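20. November 2019, Werkstattbuch Avionik, Nachmittag
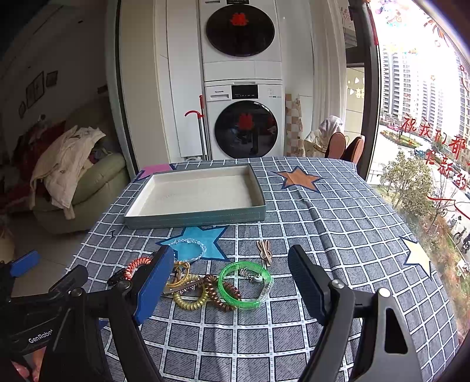

Höhenmesser aus dem Schulflugzeug, zweiter Durchgang. Gestern hatte ich notiert, dass die Anzeige beim Sinken hängt, und dass ich dem Prüfprotokoll von Todov nicht traue. Heute traue ich ihm noch weniger. Darin stehen alle Punkte mit glatten Abweichungen, auf- und absteigend praktisch gleich. So sauber läuft kein Dosengerät mit 3040 Betriebsstunden. Entweder wurde nur in eine Richtung gemessen und der Rest abgeschrieben, oder das Gerät war am Prüftag in einer Laune, die es bei uns noch nie gezeigt hat.

Aufbau wie gehabt: Unterdruckpumpe, Referenz von Okberg, kurzer Schlauch, T-Stück neu. Das alte T-Stück liegt in der Schublade mit rotem Band dran. Bitte nicht wieder einbauen, es zieht an der Überwurfmutter Luft. Leckprüfung vor der Messung in Ordnung, danach nochmal wiederholt, gleiches Ergebnis.

**Messung aufsteigend:** unauffällig. Bei den unteren Stufen leicht zu hoch, oben leicht zu tief, alles innerhalb der Toleranz.

**Messung absteigend:** ab der dritten Stufe bleibt der Zeiger stehen und springt dann. Der größte Sprung lag bei 79 Fuß. Ohne Vibrator wird es schlimmer, mit Vibrator bleibt es trotzdem sichtbar. Dreimal gefahren, dreimal an derselben Stelle. Reibung im Zeigerwerk, würde ich sagen, aber ich schreibe es mit Bleistift.

Der Halter fragt, ob das nicht an der statischen Leitung im Flugzeug liegen kann. Im Flugzeug vielleicht. Auf meinem Prüfstand gibt es keine Leitung vom Flugzeug, und der Zeiger springt trotzdem. Ich habe ihm das am Telefon zweimal erklärt und werde es vermutlich ein drittes Mal tun.

Dann das Angebot von Bae. Sie wollen uns ein digitales Prüfgerät verkaufen, das »die Messzeit deutlich senkt« und das Protokoll selbst ausfüllt. Im Prospekt stehen hübsche Kurven ohne Achsenbeschriftung. Was mir fehlt:

- Wie lange wartet das Gerät auf jeder Stufe, und kann ich das ändern?
- Speichert es den Rohwert oder nur »bestanden«?
- Wer kalibriert es, und wie lange ist es dann weg?

Auf die zweite Frage kam als Antwort ein Link zum Prospekt. Solange das so bleibt, unterschreibe ich keine Bestellung. Ein Automat, der nach kurzer Wartezeit weiterfährt, hätte unseren Höhenmesser wahrscheinlich durchgewinkt. Ob Todov mit so einem Ding arbeitet, weiß ich nicht. Das Protokoll sieht jedenfalls danach aus, und ich will nachfragen, bevor ich das jemandem gegenüber behaupte.

Nachtrag zur Referenz: Der Kalibrierschein von Okberg ist vom Juni, also noch gültig. Die Korrekturwerte auf dem Aufkleber stimmen aber nicht mit denen im Schein überein. Der Unterschied ist klein und ändert am Ergebnis oben nichts. Ich habe mit den Werten aus dem Schein gerechnet. Der Aufkleber ist ab, ein neuer kommt erst dran, wenn Okberg schriftlich bestätigt hat, welche Spalte gilt.

Zweites Thema, Wendezeiger aus Drendlow. Angeblich überholt, Beleg über 841 Euro liegt bei. Läuft laut an, braucht lange bis zur Solldrehzahl und läuft nach dem Abschalten viel zu kurz nach. Neue Lager klingen anders. Ich habe ihn nicht geöffnet, sonst ist die Gewährleistung hin und wir diskutieren bis zum Frühjahr. Tonaufnahme vom Anlauf liegt im Auftragsordner, Auftrag 722. Wer ein gutes Vergleichsgerät im Regal findet, bitte auf demselben Stand aufnehmen, gleiche Spannung, gleicher Abstand zum Mikrofon. Sonst heißt es wieder, das sei Geschmackssache.

Die Theorie, dass der Wendezeiger beim Transport gelitten hat, halte ich für bequem. Karton unbeschädigt, Polsterung fest, kein Stoßindikator drin. Ausschließen kann ich es trotzdem nicht.

Offen:

- Höhenmesser bleibt gesperrt, Anhänger ist dran
- Todov anschreiben: Rohwerte, Haltezeiten, benutztes Prüfgerät
- Okberg wegen der Korrekturspalte
- Bae antworten, kurz, ohne Termin zuzusagen
- Messung absteigend morgen früh noch einmal bei kalter Werkstatt, bevor die Heizung läuft. Wenn der Sprung dann größer ist, spricht das eher für verharztes Öl als für einen Schaden am Zahnsegment
- Ersatzschlauch bestellen, der kurze wird an der Tülle weich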